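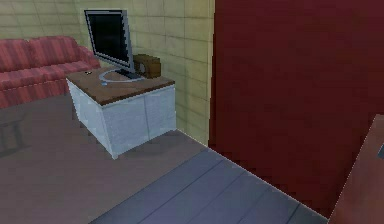
## Re: Front step and paving at Brela, before we order

Dear all,

Thank you for the many replies. I put the earlier message below again, as two members wrote that they did not receive it, and I answer it part by part.

> The house is on a slope and the owners want a paved terrace in front of the living room door. The inside floor is 200 mm higher than the ground there. They asked us for "no step at all", so that the children and the grandmother can go out easily. Our supplier offers the Zideck slab in pale sand or in dark grey. Would you raise the terrace to the door, or keep one step? And which colour would you take? The roof tiles are dark and the walls are cream.

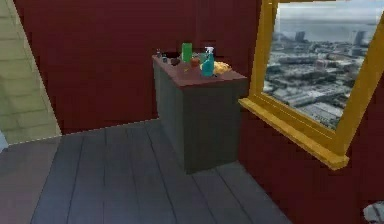 **Coordinator, Cladomer exterior design list**

First, the height. I would not raise the whole terrace to the level of the floor. When the paving is so close to the door, rain can come in under the frame, and you also cover the lower part of the wall, which should stay open to the air. One member suggested a drainage channel along the full width of the door, and I think it is a good solution if somebody will clean it each autumn. Please ask the owners about this before you draw it.

My own proposal is a terrace 75 mm below the floor, with the channel, and a small ramp at the side where the grandmother will walk. It is not exactly "no step", but a short ramp with a handrail is comfortable for most people. The paving should fall away from the house, also in the corner near the kitchen, where water likes to stay.

Second, the colour. Nine members answered and most of them prefer the pale sand. I agree with them, with one small doubt. A pale slab beside a cream wall can look as if somebody tried to match it and did not succeed. You could lay a narrow border of dark grey between the two - this also repeats the colour of the roof. In full sun the dark slab becomes too hot for bare feet, so I would keep it only for the border.

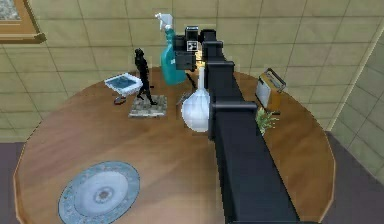 The border must be laid on the same bed as the rest of the terrace, otherwise it will sink separately and you will see a line after the first winter. Please order up to 31 extra slabs, because the cuts along the slope will use more than you expect, and a later delivery may have a different shade.

The question about the Mfaume gate I leave for another message. If somebody has a drawing of a ramp with a turn, please send it to the list before the end of March.

With kind regards,

Coordinator, Cladomer list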